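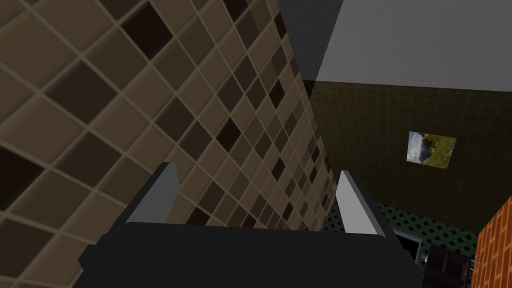

Posted by R. Yau

17 Jun 2018

The question of whether a machine can yet tidy a room deserves a measured answer. The Stondotis household trials, which I have followed since their first notice, are run in simulation, and the published target is 100 chores attempted in simulated rooms.

Of these, 40 have been completed without correction. Most involve moving one object from one surface to another. Wiping, folding and sorting remain weak.

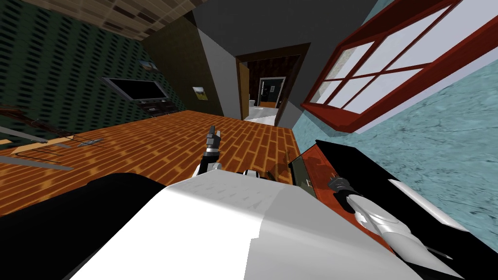

What the Results Permit Us to Say

A simulated floor is forgiving. A real one has crumbs, cables and a loose rug -- conditions which the Pudiline software does not yet model.

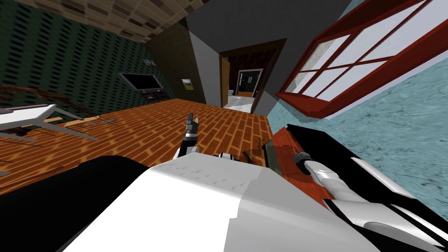
It would therefore be premature to expect such a machine in the home. Shop-floor work at Tamlow, where parts arrive in a fixed order, is a more likely first use. I shall return to the subject when the remaining chores are reported.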